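Home | Notebook | Titles | Stock | Contact

We use cookies to remember your settings. Accept | Manage

Workshop notebook, December 15, 2022

Nistance, second pass on the text

Finished the read-through of Nistance this morning. It is the crime novel with the drowned surveyor, and the file is now 271 pages at the trial setting. The first pass had it longer, but the author has taken out the chapter at the ferry office and moved the letter forward. It reads better. The inspector now knows of the letter before she goes to the house, so her question on the stairs makes sense.

Still wrong: the brother is left-handed in the early part and signs with his right at the inquest. I have marked both places and left the choice to the author. There is also a muddle over the tide — high water comes twice in the same afternoon.
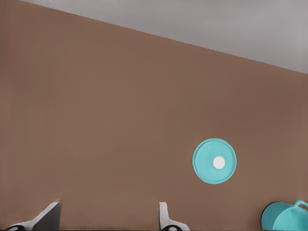 I would leave the dialect alone. The copy-edit had started to smooth it out in the pub chapters and it lost something each time. Changes there have been rolled back. If a word is hard to follow, the line after it usually does the job.

Type and page

Tried the body text in two sizes. The smaller one saves 30 pages but the long paragraphs in the inquest look grey and tiring. Going with the larger. Chapter openings drop a third of the way down, number only, no ornament. Running heads carry the book title on the left and nothing on the right.

Word breaks need another look. Stira, the island in the book, was split over a line four times, and the software does not know Wiltuvon at all. Both are now on the exceptions list. Please add to that list and don't fix breaks by hand, they come back when the text reflows.

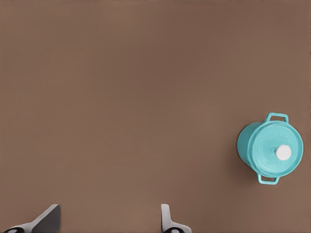 Teal pot on the brown surface, over at the right edge.

Print run set at 1000. We talked about going higher, but the last crime title is still sitting on the shelves and paper has gone up again. A reprint can be turned round quickly if the shops ask. Proof copies go out first to the reviewers who wrote about the previous book, then to the libraries.

Blurb: third draft is too long and gives away the surveyor's second name. Cut the last two sentences. Keep the opening as it is.

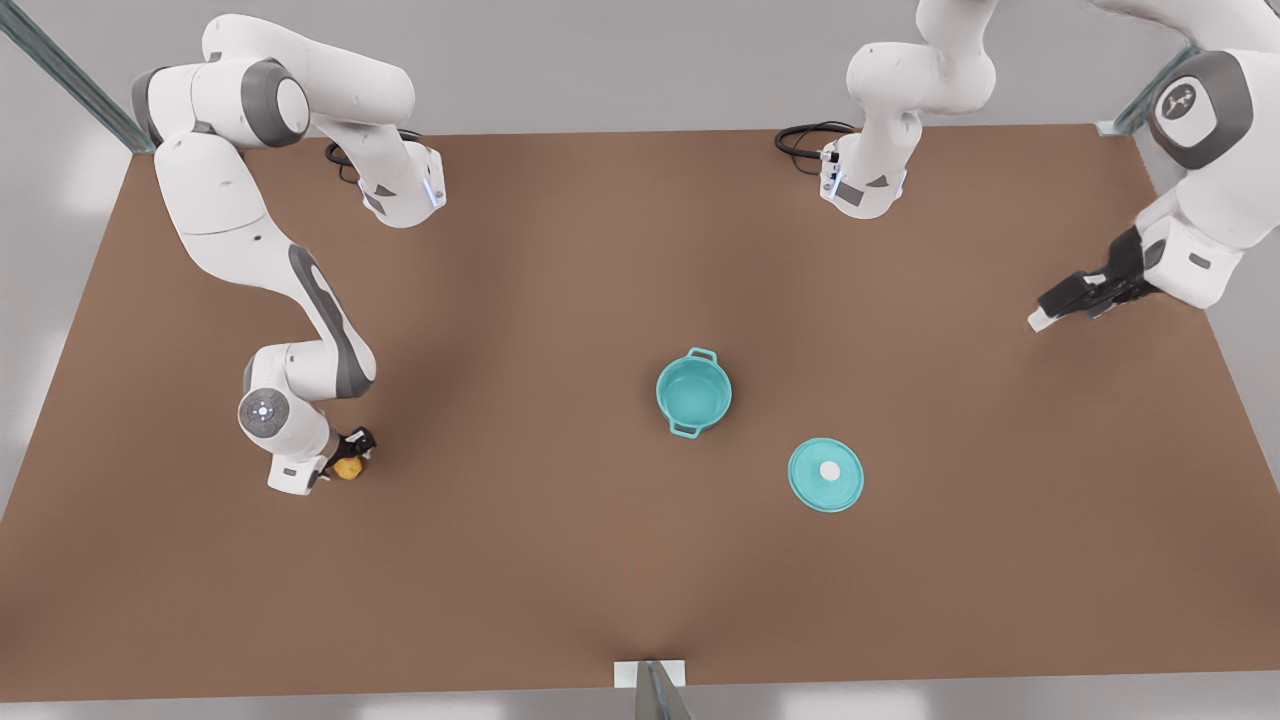 Next book, the Mughal novel

Sample chapters are in. A murder among the court painters, told by a pigment grinder. The voice is good from the first page. The dates need checking before we go further, as one servant speaks of an event long before it could have happened. The typescript stops at line 1465 of the file, halfway through a supper, so I have asked for the rest.

If we take it, it would want an April slot, and that means a cover brief soon. Not started.

To do: send tide query, reset chapter nine, new blurb, find the missing map of Stira.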